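## 3. Storage of Cups at the Shared Work Table

### 3.1 Background

The student workroom assigned to our group serves four project teams and is open from early morning until late evening. In March the department asked each team to select one everyday problem in the room and to propose a change that could be carried out without new furniture. Our team, consisting of Lindsay Ruddock, Warrick Kereama and Coralie Ashby, selected the storage of cups. The work was supervised by Mereana Sheehan.

At the start of the project, cups were kept in an open carton beneath the sink. Users took them out by the handful and left the remainder wherever they had been working. According to the purchase records, the room was supplied with 3203 cups over the course of the previous school year. The supply register showed 1453 of these signed out for project use such as mixing, sorting and holding small parts. Almost 26 percent of the register entries did not name a team, and the team was therefore unable to determine how the remaining cups had been used.

### 3.2 Requirements

The following requirements were agreed upon with Lorraine Katene, who manages supplies for the building:

- Cups must be stored upside down so that dust does not settle inside them.
- The stack must stand on the work table, within reach of a seated person.
- The storage must be easy to move when the table is needed for large work.
- No part may be fastened to the table.

Two arrangements were considered. The first was the Bondach wall tube, which releases cups from the bottom. It was rejected under the fourth requirement, as the only free wall space was above the table and a clamp would have been needed at the table edge. The second was an open holder on the table itself, listed in our notes under the working name Erkuvar. This arrangement was adopted for the trial.

### 3.3 Trial Arrangement

The holder was placed on the white work surface and left there during open hours. Users were asked to return the holder to the table after clearing it for large work. A short notice giving these directions was posted at the door.
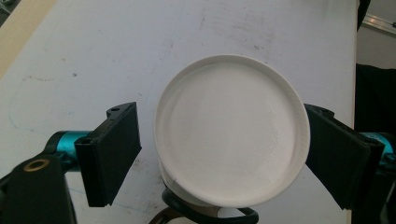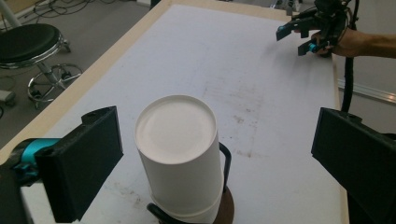 *Figures 3 and 4. The round white top on the work table, seen from above in Figure 3; in Figure 4, the cups upside down in the black wire holder.*

### 3.4 Observations

Users understood the arrangement without instruction. The most frequent complaint concerned tight nesting: when a full sleeve was pressed down into the holder, the top cup could not be removed with one hand. Warrick Kereama recommended shorter stacks, and this was adopted for the second half of the trial.

The table covering also received comment. Its surface is scuffed and smudged, and two users stated that they were reluctant to set clean cups down on it. The team considers this a reason to keep unused cups in the holder until they are needed. Replacement of the covering was outside the scope of the project.

### 3.5 Recommendations

The team recommends that the holder remain in use and that stacks be kept short. The yearly order should be set at 3000 cups, with the register kept beside the holder so that each team enters its own name. Coralie Ashby will submit the revised register page to Lorraine Katene together with the final version of this report.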